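Werkitz Household Handling Study
Progress report to Trosetti, 2025-03-28
Prepared by Reinhold Sperling

0 comments | 3 shares

1. Status
Work package 2 (tabletop objects) is on schedule. Of the 1192 task runs planned for the period, 1000 are finished and 910 have passed review. The rest of the finished runs are with Gorazd Mladenović, who expects to clear them before the next payment date.

2. Work done since February
The object list was revised. Small kitchen appliances were moved from the second group to the first, and drinking vessels with flat lids were dropped. Each object now has a written start position and a written end position. Runs that begin from any other position are rejected at review.

Task sheets were shortened to one page. The sheet for clearing a table was split in two, one for loose items and one for items with a cord attached. Review times are shorter under the new sheets, but we have not yet measured by how much.

3. Tabletop setup
The round light-wood table remains the standard surface for this package. The white electric kettle stands near the far edge, with its cord left across the top and the plug near the middle. Smaller items, including the teal bottle-shaped one, are handled in the space nearer the operator.

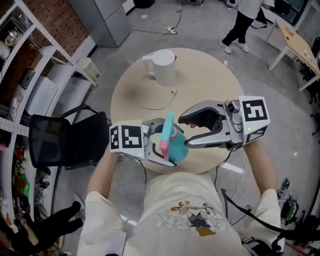
Cord position is the main source of variation between runs. A fixed layout was considered and not adopted, as the second task sheet requires the cord to be gathered from different starting shapes.

4. Spending
An additional 400 euros was spent on replacement objects from Ionescu. This is covered by the materials line and no transfer is requested.

5. Next period
Complete the remaining runs. Start the shelf tasks at the Wosto room once the shelving is delivered. Send the revised object list to Trosetti for approval.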